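Plurketti Folding Paper, Salmon Pink

Home > Paper > Plain colours

We've stocked a lot of coloured paper at Prundness and this is the one we keep going back to for our own folding. It's a soft, warm pink, matte on the face, with nothing printed on it at all, so your creases do all the talking. Lovely for boxes, envelopes and big simple flowers!
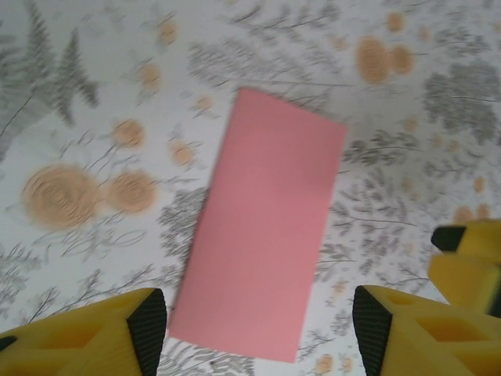

Salmon Pink, one flat sheet on a botanical cloth

Packs hold 40 sheets, or choose the studio pack of 200 if you fold with a class. Plurketti cut them as oblongs, so trim to a square first if your pattern asks for one. The Kohlhase bone folder (sold separately) gives a really crisp line, though a thumbnail does fine.

We love how the colour changes once the paper starts to bend – paler on one side of a curve, deeper on the other, and you get that with every fold you add. 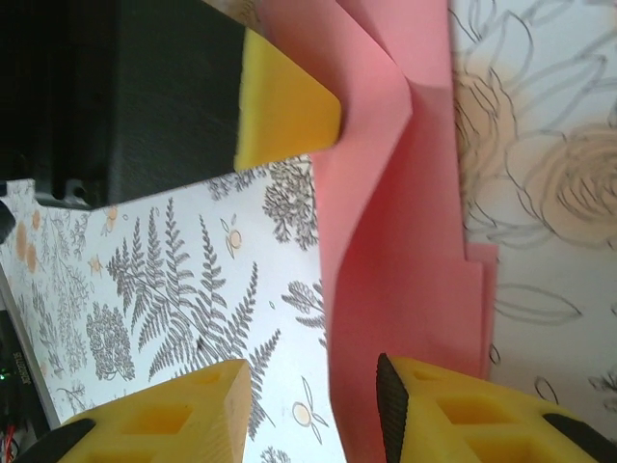
Bettered my old paper by a mile, wrote one customer from Breltton, who makes gift boxes and found the corners stayed sharp even after she'd opened them out and started again.

Go gently on the first crease and press it properly before you move on to the next. Small, flat, angular models are a good place to begin, and a patterned cloth underneath is no bother as long as it's pulled smooth.

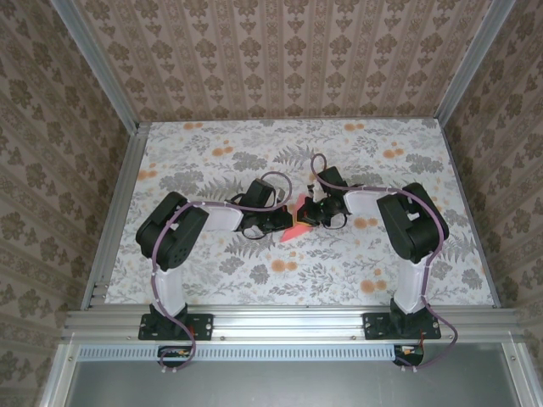 Does it come in a heavier weight, asks Fernlea60 in the reviews, as I'd like it for card fronts too? Not yet, but we've asked Plurketti.

Studio pack: 97 left in stock
Pack of 40: in stock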